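Workshop Tips: Taping a Work Surface for Repeatable Pick-and-Place Trials
Posted by Arsalan Bhutto in Bench and Shop

These notes come out of a series of placement trials run at the Purkinton shop with a tabletop arm and a wrist camera. The question was how much of the spread in our results came from the arm and how much came from the way people set up the table. We ran 200 trials with a pencil mark for the start position and 200 with a tape cross. The tape cross gave the tighter grouping of start positions, and the learned policy (called Jadik in our logs) was trained only on the second set.

Most of what follows applies to any bench where parts have to go back to the same spot.

Surface
Use a matte top. Gloss throws a bright patch into the wrist camera, and the patch moves when the arm moves. Wipe with a damp cloth, then a dry one. Crumbs and tape scraps show up in the camera view at close range, so wipe again after the tape is down.

Tape
Blue painter's tape reads well against gray and brown tops. Masking tape in tan does not. Lay each strip in one pull and press it from the center out with a plastic card. Cut the ends with a blade. Tearing by hand leaves white slivers along the edge, and a line-fitting routine will pick those up as extra edge points.

Where two strips cross, the overlap is a double layer. Parts with a flat base will rock on it if they are small. Place the part in one of the four corners formed by the cross and push it up against the tape edges. 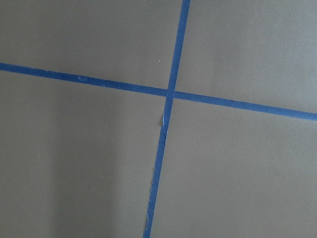
Does the cross have to be square to the table?
Only the crossing point and one strip direction are used to set the frame, so a skewed cross works as long as it is not moved between trials.

Reading the cross from the wrist camera
Drive the arm to the same look-down pose at the start of each session. Fit a line to each strip using both of its edges and take the centerline. A single edge is less reliable because a ragged stretch pulls the fit to one side. Drop outliers before the final fit. Store the crossing point and the angle of the first strip with the session log.

Lighting should come from a fixed lamp. A slow falloff across the table did not hurt the fit. A hard shadow edge lying next to a strip did, and we turned the lamp until it cleared. Turn off auto exposure once the view looks right.

Checking for drift
Take one reference view before the first trial and one after the last. If the crossing point has shifted by more than the tape thickness, discard the session. In our set this happened twice, both times after the table had been leaned on. Sandbags on the lower shelf fixed it.

Replacing the tape
We replaced both strips every 36 trials. Pull old tape back low and slow. Residue comes off with rubbing alcohol on most sealed tops, but test a corner first. Mark the strip ends on the outer rim of the table with a fine pen so the new cross lands close to the old one, then record the new crossing point anyway.

Limits
The Warraich table, with its oiled top, would not hold tape for a full session. For that one we used a Drendus clamp-on fence and have no comparable numbers yet. Tape width was the same throughout, and narrower tape has not been tried.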